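Project report, small engine and battery elective
Submitted 2023-10-24

Subject: do cheap battery maintainers keep a parked car ready to start?

Why I picked it. Our shop class has three donor cars that sit all summer. Every September at least one is dead and we lose a class period to jump starting. Wanted to know if leaving a small maintainer on it would fix that, and if the cheap one is as good as the expensive one.

What I used. Two maintainers, a Dorken and a Prellus. The Dorken is the cheap one, cost me 26 dollars. Prellus cost 80, borrowed from the shop so I didn't pay for it. Batteries were three of the same kind, lead acid, 600 cold cranking amps on the label, all from the same shelf at Sermont Auto Supply. One battery got no maintainer at all, that was the control. Multimeter from the class drawer.

Method. Charge all three full. Let them rest overnight, take a voltage reading. Then put a small bulb on each one to copy the drain you get from a car alarm and clock. Dorken on battery A, Prellus on B, nothing on C. Read them each school day before first period. Always disconnected the bulb and the maintainer first and waited, otherwise the reading comes out too high. I forgot the waiting part twice in week one so those two readings are thrown out.
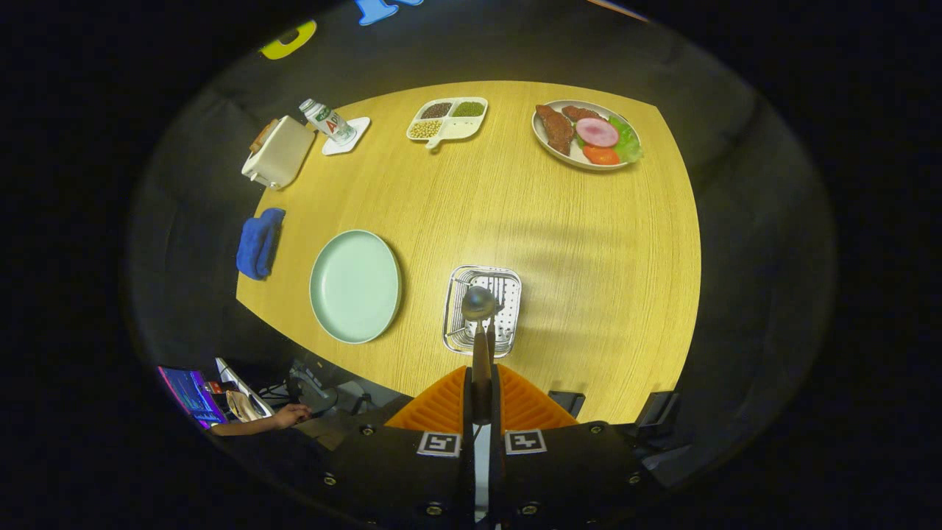 Suksawat asked whether the bulb was too big a drain to be fair, and said a real car parked in a garage pulls a lot less than that. Fair point. I went with the bigger one so something would show up before the report was due. A slower test would be better but I didnt have the weeks.

Results. C dropped the whole time, no surprise. By the end it would not turn over the test engine, just clicked. A and B both started it first try. B held steadier, the number hardly moved from day to day. A went up and down more, looks like the Dorken shuts off and waits for the voltage to sag before it comes back on. Doesn't seem to hurt anything over a short test.

Problems
Clamps on the Dorken are weak. Fell off once when the bench got bumped, battery A went a night with no charge.
Room was 65 degrees most days. Cold would change all of this and I had no way to test cold.
Only one of each maintainer, so maybe I got a good one or a bad one.

What I would do next time. Use ring terminals insted of clamps. Run it over a whole summer on the real cars. Also check water level in the batteries before and after, which I only did after.

Answer to the question: yes for both. For the shop cars I'd buy the Dorken and swap the clamps. For a car you really need in the morning, the Prellus.

Readings table is in the class binder, page after this one.

Contact the shop class page | Copyright 2023 | Back to top
This site uses cookies to remember your settings. Accept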